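Subject: Re: [arm-data] wrist camera episodes, what to keep and what to bin
Date: 12/14/22

Sorry for the slow answer, been at the bench most of the day and only just read the thread properly. Replying in between your bits, then some stuff of my own underneath.

> We've started on the tabletop pick set at Isley and I want to check a few
> things before we get too far in and have to redo it all.
>
> 1. Do you throw out episodes where the wrist camera blurs? We're getting
> a lot of it on the approach and one of our lot wants to filter on sharpness.

No, keep them. Please don't filter on sharpness, we did that in June and lost a week over it. The filter ate nearly all the quick approaches and left us with the slow careful ones, so the policy learned to creep up on everything like it was frightened of it. The wrist camera will blur when the thing is running for real, so it needs to have seen blur in training. The only ones we bin for picture reasons are where the feed froze or the timestamps jumped.

If you want to do something about it put more light on the table so the exposure can come down. Cheap lamp, does more than any filter.

> 2. How flat is too flat? Books and envelopes are a nightmare, half the
> time the fingers just skate over the top. Should we leave them out?

Leave them in but split them off under their own tag. We have Zuton (the small arm) on books this week. Thick paperbacks to start with as there's a decent edge to get hold of, thin ones after. What works for our operators: open wide, come down either side of the short way across, square up to the spine BEFORE you go down, then close. If you turn the wrist after you're already low you drag the book along and then you've recorded a push and called it a grasp.

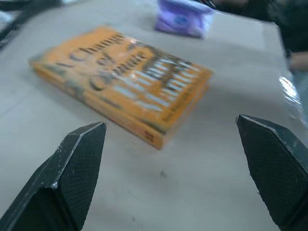
Also vary the angle it's lying at. Ours were all square to the table edge for the first two sessions, just because people are tidy, and the model couldn't cope with anything on the slant. Now whoever resets the table drops the book down any old how and leaves it. Same goes for which way up the cover is.

Glossy covers are worth having. They throw light back into the camera and the patch moves as you come in, which upset our old model no end. Matte ones only gives you a false sense of how well it's going.

> 3. Do failed grasps count towards the total?

Depends. We count it if the operator misses, opens up and tries again and gets it, all in the one episode. Recoveries are gold, we never have enough. We don't count a miss where they give up and hit stop. Those go in a separate folder, might be useful for a success classifier one day, nobody's had time.

Don't let people fake recoveries though. You can tell straight off, they close on thin air a mile from the object and then go and do it perfectly.

> 4. Clear table or clutter?

Both, but not half and half from day one. Ajayi (our config, not the older Kedora one, don't mix the two up, the gripper offset is different) goes in stages:

- one target, nothing else in reach
- target plus one or two other things well away from it
- target with things near enough to be in the way

Small boxes and wrapped packets are good for the others. Bright ones if you can, so the model finds out early that colourful doesn't mean pick me up. And write down which one was the target!! Not in the file name, in the episode notes. We had 463 episodes come back from the first round where the notes only said "pick object" and there was more than one object on the table. Had to watch every one of them. Never again.

Clear plastic is its own problem, glare comes and goes as the wrist moves. I'd keep a bit of it in the later stages but don't go mad.

> 5. How many do we need before it's worth training anything?

Train early, even on rubbish. We do a first run at 300 per object group, look at what it gets wrong, and let that decide what to collect next. Second run at 700. Past that more of the same hardly moved it for us, new objects and new lighting did. Would much rather have 2 operators with different habits than one very good one doing the lot.

Right, my own bits.

People at the edge of the table. Stop telling them to get out of shot. An arm or a sleeve in the background is fine, there'll be one there in use as well. What isn't fine is hands reaching in before the episode has ended, that's how we got a model which stopped dead near the end and waited for somebody to come and help. Press end, count to two, then reset.

Finger pads. Check them at the start of each session and put in the notes if they've been changed. New ones grip noticably better and the operators squeeze less without realising, so the force numbers drift. Scuffs on the outside don't matter, it's the inner face you care about. If the pattern's going smooth, swap them, both together.

Wipe the table. Smudges don't matter to the model as far as I can see, but grit gets in the pads.

Cables. Tape them down at the back. If one moves about between episodes it's no bother, if it snags the arm you'll get a jerk in the joint data and that IS one to bin.

Still to sort from my side: the notes template (have a draft, it's ugly) and the script that checks the timestamps. Will put both on the share tommorow if the upload behaves. If anyone has a better way of logging the target object than a free text box, please shout, ours fills up with "bok" and "orange 1" and "same as before".

And could Isley send over a handful of raw episodes before you go any further, ten or so is plenty, bad ones included. Easier to spot trouble now than in the full set.

Off to reset the table.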